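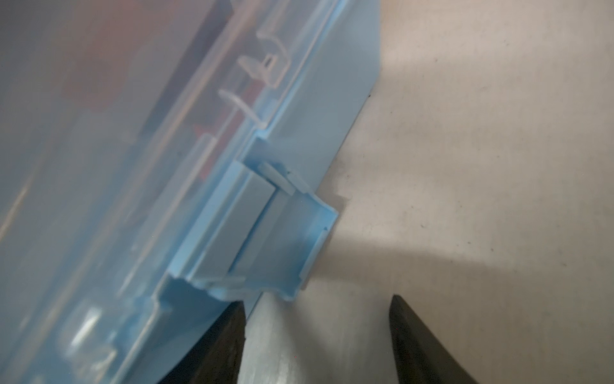
A light blue latch as recorded by a wrist camera on the Tulix test cell.

Caledetti has released version 2 of Tulix, its planning and perception package for two-arm manipulation cells. The update, published on 22 November 2020, replaces the fixed approach poses of the first version with a contact planner that works out where a gripper should meet a latch, lid or handle before the arm is committed to a path.

The company has been testing the software on sorting and packing tasks with small hand tools and lidded plastic boxes. Clear lids have been a weak point for the package. Depth readings on transparent plastic tend to drop out or land on whatever lies behind it, and the first version would often place the lid plane somewhere inside the box. Tulix 2 discards depth values in any region its segmentation step marks as transparent and fits the lid from its opaque neighbors instead: the rim of the base, the latch and the hinge line.

Wrist images are used only for the last part of an approach. A fixed view of the whole table supplies the coarse pose, and the planner hands over to the wrist view once the gripper is within 200 millimeters of the target. The handover distance is a parameter and can be set per object class. Below it, the pose estimate is refreshed 5 times a second and the path is corrected without a full replan – a change that the release notes say removes most of the pauses seen in the earlier version.

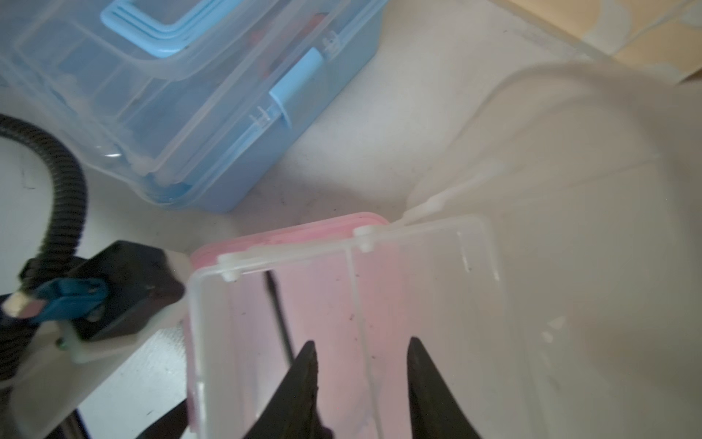
Geert Peeters wrote on the project's mailing list that the handover is the part he would test first. In his own cell, he said, the fixed and wrist estimates disagree most when a lid is standing open, and a planner that trusts the newer reading without checking it against the older one will push the lid over. He asked for the residual between the two to be written to the log.

Caledetti replied that the residual is already computed and will be exposed in the next point release, together with a threshold above which the arm stops and backs off along its approach path. Until then, users can read the value from the debug topic, although the format is not documented and may change.

Collision checking has been reworked as well. Each arm now reserves a swept volume for its next motion segment, and the other arm plans around it. If neither can find a path, the arm with the shorter remaining task is given priority. Cable loops at the wrist are modeled as padded capsules, which is conservative and costs some reach near the edges of the table. 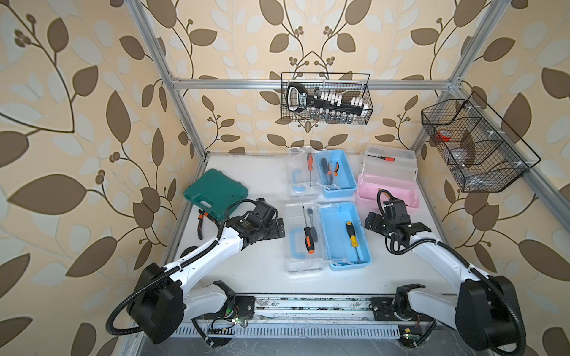

Open boxes are entered in the planning scene as two linked bodies, tray and lid, with the hinge angle as a free variable. Objects resting on a lid are attached to it, so that a request to close the box first generates a request to clear the lid. The task layer does not yet handle a tool that lies across both lid and tray – such cases are passed to the operator.

Configuration files from the first version will load, but the grasp tables have to be regenerated with the converter supplied in the tools folder. Drivers for the Mostitz controller are included. Support for the Villanueva gripper interface is listed as experimental and is planned for April.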